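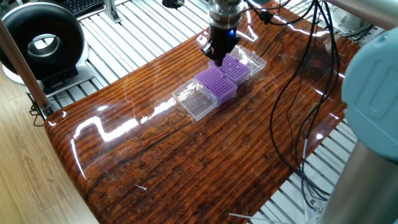 Notebook, Dreren bench, November

Started 9:40. Chore for the day: pick up a purple tip rack from the wooden board, hold it, put it down again next to its neighbor. It is the same chore I wrote about last time under "boring things the arm should do for us." I want to have one honest number for it before the meeting with the people from Jarnatstead, who ask every month whether a machine can tidy a bench yet.

Settings as on the previous page, except approach speed, which I lowered again. Closing force not changed. The grasp planner is the Hirnico one, the old version. I tried the new version for an hour and it wanted to come in from the side, and for boxes that stand in a row this is no use. Went back.

What I count as good: the rack leaves the board, it stays level to the eye, it goes back down without pushing the box beside it. If it pushes the neighbor even a little, I write it as failed. Last time I was too kind with this and the numbers looked better than they were.

Result of the morning and the early afternoon together: 36 tries, 23 good.

The failed ones are mostly one kind. The fingers come down a little too far to one side, one finger lands on the rim, and the rack tips before it is lifted. I stop the arm by hand when I see this. A few times the lift was fine and the put-down was bad: the arm opens the fingers when it thinks the rack has touched the board, and it has not, so the rack drops the last small distance. It makes an ugly sound. No damage that I could find.

Time for one full cycle is 88 seconds when it goes well. I asked Oshima to do the same by hand with my stopwatch, and of course this was silly, he was finished before I had looked down at the watch. We did not write a number. I do not think speed is the important question for this chore. If it could run through the evening alone I would accept much slower. But I can not leave it alone with 23 out of 36.

Some notes on the board itself. It is very shiny, and the lights make long white lines in the varnish. The camera software takes these lines for edges of things. With the purple racks this is not so bad, the color is strong and there is nothing else purple on the board. With the clear boxes it is bad. The estimate for a clear box jumps from one moment to the next, and sometimes it finds a box inside a reflection. I moved the clear boxes to the ends of the row, so that the arm only has to work between them and not touch them. I know this is cheating. I write it here so that I remember to say it in the meeting.

Oshima asked why we do not put a gray mat over the wood. We could. But then we have solved our bench and nothing else, and at home or in a shop the tables are like this one or worse. I would like to keep the board until the end of the month and then decide.
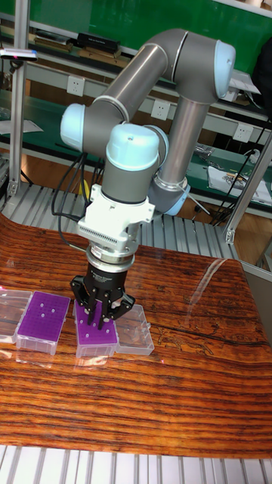
The grip across the near and far edges is the one which works. I tried the other direction too, with the fingers going in between two boxes, and there is not enough space for them unless I pull the row apart first. Pulling the row apart is a chore by itself, so the arm would need two skills to do one thing. For a person it is not a skill at all, you just push with the little finger while you take the box with the others.

I left a few tips in the racks on purpose for part of the tries. I wanted to know if they jump out when the rack is put down. In the good tries they stayed. In the ones where the rack dropped, sometimes one came out, and I picked it up and did not put it back. Must write a proper rule for this, because now the racks are not the same from one try to the next and somebody will ask.

Cable: the loops that come down beside the arm are too long. When the wrist turns they swing toward the row. They did not touch a box today, but I was nervous each time. Shorten, or tie higher up. (Same note is in my October pages, I see now. I really should do it.)

14:15. Next part is with lids open. This is much nearer to what people really want: open the box, take out what is inside or put it in, close the lid. We are not there. I open the lids by hand and lay them down flat, and the arm only goes to a position over the grid and closes on it. 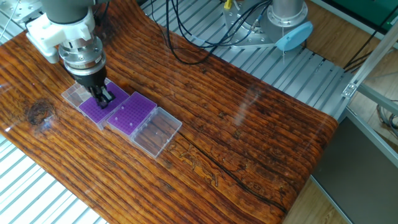
Renji Ebihara

With the lids lying open the boxes take more room, and the planner treats the flat lid as if it were not there. You can see the wood grain through it, so I understand the mistake. The wood has knots and a long crack beside it, and all of this goes into the depth picture through the plastic. I gave the lid region by hand as a forbidden area. After that the arm kept away from it.

The small tubes standing in the grid are a different matter. I had hoped to get one lifted out before the end of the day. The fingers are too wide at the tip for this, they would take the neighbors' space as well, and if they close on the purple grid they lift everything. We need either narrower fingers or a small tool that the gripper can hold. I prefer the tool. Changing fingers takes me 22 minutes with the calibration, and I do not want to do it between two steps of one chore.

My opinion for the meeting, so that I say it the same way each time: moving closed racks on a known bench, almost. I would let it do this while I sit in the room. Opening a lid, not yet. Small clear things on a shiny table, no, and I do not see it this winter with the camera software that we have.

Oshima thinks I am too dark about it. He says a robot that only carries racks from one end of the bench to the other would already save him the dullest part of his afternoon. Maybe. I told him he may stand beside it with his hand on the stop button and we will see how much afternoon he saves.

To do:
Shorten or tie the cables.
Write the rule about tips left in the rack.
Put-down: wait for contact on the force reading before the fingers open, do not trust the height.
Ask Hirnico whether the side approach can be switched off in the new version.
Sketch of the small tool, give to workshop.
Repeat the closed-rack series after the put-down change, same way of counting.

Stopped 17:30. Arm parked, power off at the controller.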